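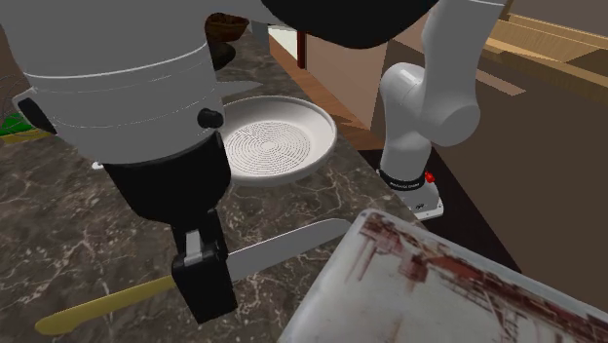
The Mota method is a way of organising the day in small preschool groups. It was developed in the town of Benel by the teacher Jana Harms and is used mainly with children from the age of 4 to 6. Its name comes from the Mota kindergarten, where Harms worked when she wrote the first plans.

Daily structure

The day is divided into two long blocks, with a shared meal between them. In the first block the children choose their own work from open shelves. The second block is led by the teacher and has one subject for the whole week, such as water, bread or the street. Songs are repeated every day in the same order – Harms considered this more important than the choice of songs.

Kitchen work

Preparing the meal is counted as a lesson. Children wash vegetables, lay the table and learn the names of the tools. Cutting is introduced late, and only in pairs with an adult.
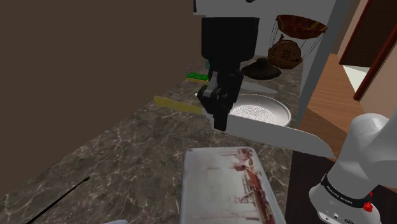

A large knife with a yellow handle.

Spread and criticism

The handbook, published by Cadum, sold 3,000 copies and had a second edition in June of the following year. A shorter version for parents who teach at home came out under the title Sunport, with plans for 2 days a week. Malte Petersen, in a review dated 29/05/2018, praised the clear weekly subjects but found that the handbook says too little about outdoor play and about children who join the group in the middle of the year. Harms answered the second point in a new chapter – the first was left without changes.

See also: Preschool curriculum, Mixed-age groups, Circle time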